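Elldale Toy Library – Sorting Day Gallery

Posted December 29, 2020 by Joyce Lukumay

The toy library closes for a short while each winter so that the shelves can be emptied, wiped down and filled again. Members have asked what goes on during those days, so this page covers the work from the first shelf to the last. Larger prints are on the board next to the front desk.

The collection has grown to over 200 boxed sets, plus the small things that sit outside any set. The boxed sets are easy. Each has a card inside the lid with its parts listed, and two people can check one in a few minutes. The small things take longer. They turn up at the bottom of returned bags, under the shelving and in the pockets of the play mats, and they have to be matched to something or put aside.

Bok-nam Lim worked out the order we use now. Everything without a box goes into a gray bin first, a few pieces at a time, and nothing leaves the bin until it has a place to go. Before that we used trays, and round pieces rolled off them. The bins came from Katsaros, the restaurant supply place on Poris Street, and the sloping sides make it easier to get a hand in.
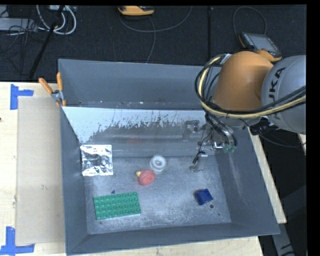 Wrappers go straight in the trash, and so do dried-out markers and anything with a crack in it. Rings and lids are kept until the end, when the stacking sets have all been opened, because most of them belong to a set that came back one piece short. Soft toys are washed separately and do not go in with the hard plastic.

Man-sik Yeon did most of the matching this year. He started with the stacking sets and then moved to the animals and vehicles. A piece that matches a card gets put back the same day and the card is initialed. A piece that matches nothing goes on the open shelf by the window, where members can look through it in case something came in with their own things. Please check there if you are missing a toy from home. We hold pieces until the end of March.

Box 51, the wooden train, is complete again after being out since last spring. Box 94 still needs its small bridge and two lengths of straight track. If either is at your house, drop it in the return slot – no need to call first and there is no charge for late parts.

Labels were redone on the lower shelves. The old ones were handwritten and had faded. The new ones are printed on Hideck label stock and show the box number, the age group and the shelf letter. Yu-na Shin set up the sheet and has kept a copy at the desk, so replacements can be printed when one peels off.

The bins themselves get scuffed from year to year. We wash them with dish soap and leave the scratches alone. They stack under the long table when sorting is finished.

Borrowing limits stay the same when we reopen – three boxed sets per family, plus one item from the open shelf. Questions about a missing part can be left at the desk with the box number.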